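4.3 Cleaning and re-seating the feed hopper

Clean the hopper every 40 hours of run time, or at the end of each week if the mill runs less than that. Switch the Odoi mill off at the wall before you start. The front switch stops the motor but leaves the heater live.

CAUTION: Keep hands out of the throat until the drive light has been off for 2 minutes. The screw can turn a little after the motor stops.

1. Run the mill until no more grain comes out of the chute.
2. Turn off the wall switch and unplug the cord.
3. Loosen the two wing nuts under the hopper flange. Leave them on their studs.
4. Lift the hopper straight up. If it sticks, tap the flange with a rubber mallet, first on one side and then on the other.
5. Brush out the corners with the stiff brush from the tool kit.
6. Wipe the inside with a damp cloth and let it air dry. Do not use a heat gun.

Scratches and cloudy marks on bare metal are normal wear and do not affect feeding. Flaking is a different matter. Brush off anything loose, wipe again, and check the surface by running a gloved finger over it. If flakes still come away, do not put the hopper back into service. Order a replacement from the Woritstead parts desk.

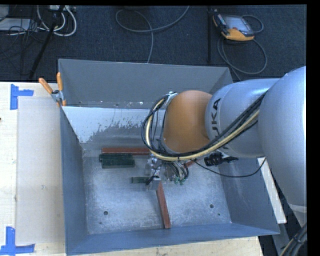 Figure 9. Open metal bin with sloped walls and a scuffed floor.

Before refitting, check the flange gasket. It should be flat and free of cuts. A gasket that has gone hard will leak dust even with the nuts fully tightened – replace it.

7. Set the gasket on the throat with the ribbed side up.
8. Lower the hopper onto the studs. The notch faces the control panel.
9. Tighten the wing nuts by hand, a half turn at a time, switching sides as you go.
10. Plug in the cord, turn on the wall switch and run the mill empty for 38 seconds. Listen for scraping.

NOTE: If you hear scraping, stop the mill, unplug it and repeat steps 7 to 9. A gasket that has slipped to one side is the usual cause.

Write the run hours in the log at the back of this manual. For mills on the Allolthorpe service plan, send a copy of the page to Mamta Katiyar in the service office each September.

4.4 Adjusting the feed gate

The feed gate is set to 100 at the factory.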